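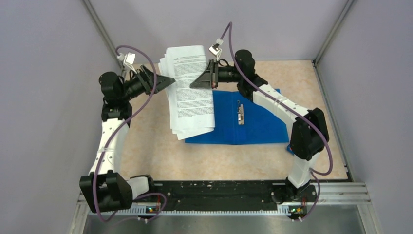

Filing was the part of the Kobori open day I had gone to see, and it took up most of my Tuesday morning. The records room keeps its project papers in ring binders, and Chiyo Uchida spent the first session on how a binder should be loaded. The folder goes flat on the table, open, with the metal mechanism running down the middle. A thick stack of printed sheets is gripped at both sides and held over it. The lower corners of a stack like that tend to curl and fan out, as they do with the white sheets over the blue folder, and Uchida wants them squared up before anything goes near the rings.

Home Visits Archive Contact

The second session was on indexing. Kobori has 594 binders on the shelves, sorted by project and then by year. Mio Onishi showed us the card list and let us look up a few titles. I asked for Irnisness and had the right shelf in roughly 2 minutes, most of it spent reading the labels wrong.

There were 14 of us, which was tight between the shelves — bags have to stay at the front desk. Tea was served downstairs at eleven. I talked there with Tae-yang Jeon, who had come over from Zamham to see whether the same card system would suit their drawings. He thought the cards were too small. The next open day is in April, and places are booked through the front desk.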